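October 19, 2020

Sinks. Again. Yes I know.

Quick one tonight, dinner's half on and I promised I'd write up the big clean at the salon before I forget all of it. For anyone new, Greltidau is the little hair place I've had my chair in since the old shop closed. Pale green walls, shiny floor that shows every single hair. Love it. Hate it.

So the backwash end had got away from us. Colour stains mostly. You rinse a bowl out, you think it's fine, then the morning light comes in and there's a purple ring like someone's been making jam. The ceramic sink is the worst for it because everybody uses it for everything. Tint bowls, brushes, coffee mugs (Aisling!!), the lot.

What I've learned, in no order

Soft sponge only. I used a green scourer on my sink at home years ago and the glaze went dull and it has held a grudge ever since. Grabs every stain going.

Bicarb paste for the colour rings. Couple of spoons, splash of water, smear it on, go and fold towels. Come back. Wipe. If it's still there do it again. Don't mix it up with whatever else is under the counter, just rinse properly between products. And windows open please.

Front corners and the rim. Everyone does the middle of the basin because that's where you're looking. The corners get the drips off the tint bowls and they go hard overnight. Start there, finish at the drain.

Round the base of the tap. Old toothbrush. Ours had a crust of limescale I'm not going to describe. Warm vinegar on a rag, leave it wrapped while you have a cuppa, most of it lifts. Keep it short on chrome and rinse after.

Floor LAST. I always forget and do it first and then drip all over it. Did it again this time.

Bought a 600 ml bottle of the Bumetti cream cleaner as well, as the girl at the wholesaler swore by it. It's ok. Smells like a swimming pool had a lemon dropped in it. Wouldn't pay full price for it twice. The bicarb did the same job for next to nothing, so there you go, money well spent.

Still on the list: the cardboard boxes over by the basin need to be flattened and go in the recycling, been saying it since winter. The low cabinet needs emptying out, theres stuff in there from before my time. And I want a proper hook for the sponges so they stop living in a puddle behind the tap. If anyone's got one that sticks to tile paint and doesn't drop off after a week, tell me the brand.

Anyway the salon on cleaning day, sponge out at the sink in the second one:
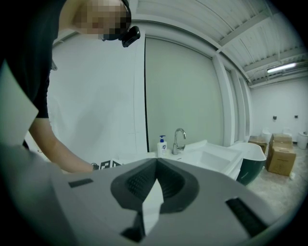
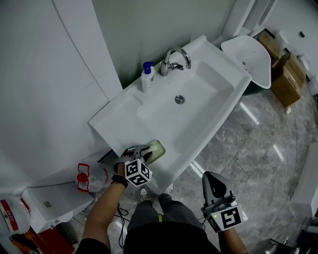 3 comments

Conceição Bastos
Cream of tartar works on the purple ones too, mixed with a bit of lemon juice. My mum did all her enamel with it. Agree about scourers, never again.

Daithí Sheehan
How long do you leave the vinegar on? Ours is a black tap and I'm a bit nervous of wrecking the finish.

Wolfram Diekmann
I would skip vinegar on a black tap and use warm soapy water, Daithí. Mine went patchy. For the hook, I gave up on the stick-on ones and put a small wire basket on the shelf, the sponges dry fine in that.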